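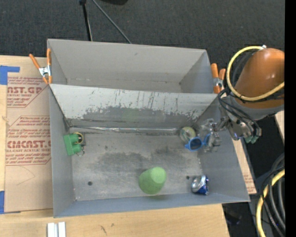
Progress report: Ginau sorting bins, second half of the grant period

Prepared for the Thygesen fund by Vangelis Gkikas, project lead

1. Where we are

The fund gave us 3,000 pounds to set up a working system for small found items and mixed litter at the Ginau site, and to run it through to the end of January. The system is running. The bins are in use at every collection point we agreed with you, the sorting room is open, and the written guidance is in its third version. Two pieces of work are behind: the replacement of worn dividers, and the labelling of the return shelves. Both are covered below.

This report follows the headings in your template. I have left out the section on publicity as we had nothing to put in it.

2. The bins

We kept to the two-part bin described in the application. It is a large grey bin with a sloping panel across the middle, which gives a small compartment at the back and a bigger one at the front. Mixed items go in the front. The back is for whatever the sorter has set aside during that round, so at the start of a round it should be empty.

The bins are used on a table. In the first months they were on the floor and people complained of their backs, so we moved everything up to table height. The tables were already in the building and cost us nothing. The carpet stayed down, which is not ideal under a sorting area, but lifting it was outside the budget and the building manager would rather we left it.

We have 28 bins in total. Of these, 6 are held back as spares and the rest are out at collection points or in the sorting room. They came from Vekorus in one delivery. Two arrived with split corners and were replaced without argument.

3. What goes in them

The application listed three streams: reusable items, recyclable items, and waste. In practice a single bin will hold all three, and the sorting is done afterwards in the room. A fairly ordinary load has a drinks can, a cup, a pair of sunglasses and a piece or two of plastic that takes some thought. Toys and parts of toys are more common than we expected, and so are rolls of tape.

Cans are simple. They go to the metal sack whether crumpled or whole. We do ask people to tip out any liquid first, at the sink and not into the bin.

Cups are less simple. If a cup is sound it is washed and goes to the reusable shelf. If it is cracked it goes to waste unless there is a recycling mark we can read. The first version of the guidance told people to recycle all plastic cups, and our collector turned back one load on account of it. The second version put this right.

Sunglasses and ordinary glasses are treated as lost property. They are kept in a separate tray and logged the same day. We hold them for the period set out in the building's own rules and then pass them on. Over the report period we logged 83 items of lost property of all kinds, and glasses made up the largest group.

Things made of more than one material are still the hardest part. A plastic item with a metal ring on it cannot go into either sack as it stands. Where the metal part comes off by hand, the sorter takes it off. Where it does not, the item goes to a box marked MIXED, and I go through that box myself at the end of the month. I would like to hand this job over, but the decisions are not consistent enough yet to write down.

4. Wear and condition

This is the main thing I need to report. The bins have worn faster than we planned for, and the wear is nearly all on the inside. The sloping dividers take most of it, as items are tipped against them and then dragged forward. On the worst ones the pale surface has been scraped away along the lower part and left a dark, uneven patch. Higher up there are only scratches. The floors of the front compartments are scuffed and smudged as well, and cleaning does not bring them back.

None of this stops a bin being used. The walls are sound and no bin has failed. My concern is with cleaning, as a rough surface holds dirt and takes longer to wipe. It also makes the bins look neglected, and people treat them accordingly.

We have tried one repair, which was a strip of foil tape along the seam where the divider meets the floor. It keeps grit out of the join. It also creases, and after that it has to be pulled off and done again. I would not call it a lasting answer. Hidness, who do repairs for the building, have looked at a sample bin and suggested a thin liner over the lower part of the divider. They can fit these on site. I have their quote and will send it separately.

In the meantime I have asked people to lift items out and not rake them forward. Some do.

5. The sorting room

The room is open every morning from nine until twelve. We had planned for afternoons as well, but the room is wanted for other things after lunch and the mornings have proved to be enough. A load takes one person a few minutes, longer if there is much in the mixed category.

Furniture is as described in the application, less the second set of shelves. These were dropped to cover the cost of better lids for the waste sacks. You agreed to this change by email in the first half of the period.

The return shelves are in place but not labelled. The labels were printed in the wrong size and the reprint was put off while we settled the wording for mixed items. I now think this was a mistake on my part, and the other labels should have gone up on their own. They will be up before the next report.

6. Guidance and training

The third version of the guidance is a single page. It sits on the wall above the sorting table and there is a copy with each bin. The main changes from the second version are:

Cups: check for cracks before washing.
Tape: a roll with usable tape on it goes to the stationery drawer. An empty core goes to card or to plastic depending on what it is made of.
Glasses: straight to the tray, never left in the bin overnight.
Back compartment: empty it at the end of every round.

The last of these is there because items were being left in the back and forgotten. Set-aside items are usually the ones somebody is looking for, so this mattered more than it sounds. I now check the back compartments when I lock up and for the past few weeks they have been clear.

Training has been short and done at the table with a real load. We stopped using the slides. New sorters do one round alongside somebody who knows the work, then one on their own, and after that they are on the rota.

7. Money

Most of the grant has been spent. The bins were the largest cost, followed by shelving and then sacks and lids. Printing went over because of the labels. Training came in under, as we did it ourselves. The full statement is attached as a separate sheet with receipts.

What remains would cover liners for the worst of the bins but not for all of them. I would like your agreement to use it in this way. It was down in the original budget as contingency, so it does need your say-so before I place the order with Hidness.

8. Next steps

Fit liners to the worst dividers, subject to your answer on section 7.
Take the old foil tape off the seams, clean underneath, and decide whether to put it back.
Put up the shelf labels.
Write down a rule for items of mixed material, even if it is only a partial one.
Ask Vekorus whether the dividers can be bought on their own – the catalogue does not say.

I would also like to bring one of the worn bins to our next meeting so that you can see the surface for yourselves. If there is somewhere to park near the door, please let me know, as it is an awkward thing to carry far.

Vangelis Gkikas
Ginau sorting project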